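Brarnthorpe Arm Group: minutes of the gripper meeting
September 20, 2021

Present: Tomoyo Sugiyama (chair), Žofie Kopecký, Masanobu Sakai, Mitsuko Aoki (minutes)
Apologies: Conceição Louro

1. Minutes of the last meeting
Agreed, with one fix: the spare cable belongs to Pridside and goes back to them when we finish.

2. Black fingers on the can
Žofie took us through her comparison of the two finger settings, and it was a treat. The job is the same for both: hold a drinks can over the blue mat, with the pink cup standing between the two arms, and tip it towards the cup. She has been running the left arm with the can and leaving the right arm's fingers open near the cup, ready for the two-handed version.
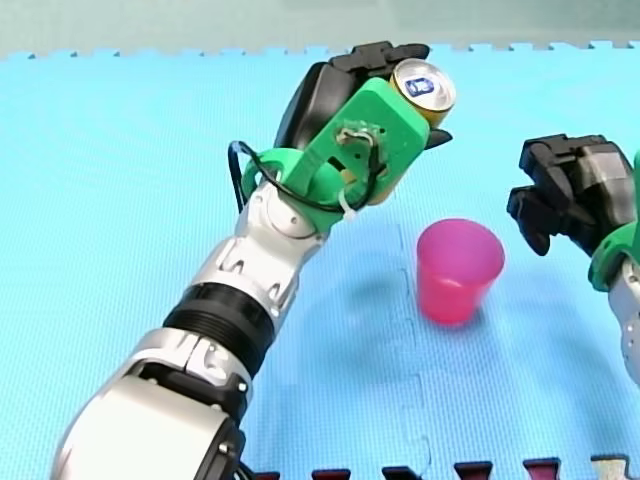 Masanobu asked how much the grip force matters, and Žofie thinks less than we all assumed in May. She tried the Etier controller on its low setting for 10 runs and dropped the can in 3 of them, then went up one step and dropped none. Everyone was very pleased with that! Tomoyo would like the same test with a full can before we get carried away, as all of these were empties and a full one weighs well over 300 grams.

Action: Žofie to repeat with full cans (and a towel).

3. Green brackets and cabling
Masanobu printed the new green parts for both arms and is delighted with how stiff they are. The old ones flexed whenever the wrist turned quickly. He is less happy with the cable, which still makes a big loop out to the side of the left wrist before it reaches its white tie. Mitsuko suggested a second tie further up. Žofie worried that this would pull on the connector at full turn, and we had a good long argument about slack, ending with a promise to try it both ways.

Action: Masanobu to test a second tie, 5 full wrist turns each way.
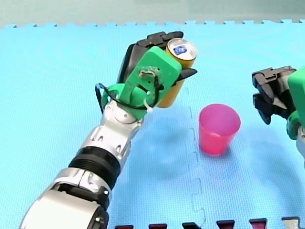
4. Choice of controller
Etier against Aliyu. Tomoyo has now used both for a week and likes the Aliyu far more than she expected to: the arm starts and stops so gently that the can hardly swings. The Etier is quicker to set up and its stop button is easier to reach. Conceição sent a note in favour of the Aliyu, mostly for its logs, which she can read without converting them first.

Agreed to keep both until the full-can runs are in.

5. Can angle
Lively item. With the can held nearly upright the fingers have plenty of side to press on, but the wrist has a long way to travel. Turned so that it lies roughly flat, with one finger curled underneath, it needs much less movement from the arm. Žofie finds the flat hold harder to repeat. Masanobu thinks softer fingertip pads would sort it out and has already ordered a set, which got a cheer.

Action: Masanobu to fit the pads on the left arm first.

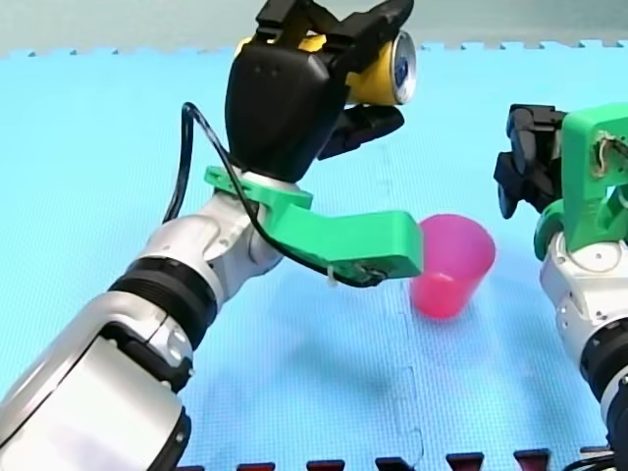
6. Any other business
Mitsuko asked that the cup go back in the same spot on the mat after each run. She will mark it with tape.

Next meeting: when the pads arrive. Tomoyo to send round a time.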